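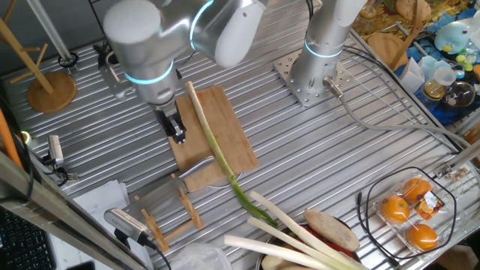
The cell from the fixed camera, left gripper over the top corner of the board.

Two-arm bench cell, left arm drifting off its taught points

Posted by slatbench on 23 August 2022

I look after a two-arm kitchen cell on a slatted aluminum bench. The job is vegetable prep: the left arm holds the green onion at the white end, the other one gets to play with the knife. It was taught in December and behaved itself for months.

Lately the left gripper comes down 4 mm off from where it was taught, always toward the same corner of the cutting board. Jog it home and back and the error is still there, exactly as wrong as before, so at least it's consistent. The right arm is fine and seems smug about it.

I've rebooted everything, recalibrated the camera twice using the Lovero routine, and put new pads on the fingers. The controller is an Ornalex, the log is empty, and the lights on the joints are a cheerful cyan. Do I have to re-teach all 60 points, or is something loose?

xia_owner_8
Re-teach it. I had the same thing on my Xia and re-teaching fixed it. Took an afternoon. Also update your firmware.

torque_and_regret
Please don't re-teach yet. If something is loose, you'll spend an afternoon recording 60 points that are right until the next time it moves.

An error that repeats in one direction usually means something shifted once and stayed there. Suspects, in the order I'd check them:

Base plate. Slatted benches are lovely until a T-nut creeps along its slot. Power down, lock out, then push on the base by hand. If you feel anything at all, stop there. Put the plate back against a hard stop, tighten the bolts crosswise in two passes to whatever your arm's manual says, and draw a paint pen line across each bolt head and the plate. Next time you can see creep from across the room.

Gripper flange. Same treatment. You changed the pads, so check that both are seated all the way and are the same thickness as the old ones. Ask me how I know.

The board. Is anything holding it? A cutting board sitting on ridged metal will wander a little every time a knife leans on it, and then the robot gets blamed. Touch the gripper to a fixed point on the bench instead of the board. If it hits that point dead on, your robot is innocent. Two low stops screwed into the slots will cure the board.

Cables. The gray one at the foot of the right arm has a nice lazy curve. Make sure the left one has as much slack at full reach. And I'd move that thin black loop away from the oranges before it meets a moving elbow.

If the base did move, you still don't need to re-teach everything. Touch off three bench points, correct the base frame, and run the program at low speed with a hand on the stop. Without the knife, please.

slatbench
It was the board. The arm touched the bench mark perfectly, and I apologized to it. I also found one base bolt that turned a quarter with no effort, so that has a paint line now. Stops are on order from Skukton.

xia_owner_8
Still worth updating the firmware.

dull_blade_dept
Adding to the good answer above: put the bench mark touch-off at the start of the program. Ours runs it every 1000 cycles and pauses if it's out. Wipe the mark first, or you'll be calibrating to a bit of leek.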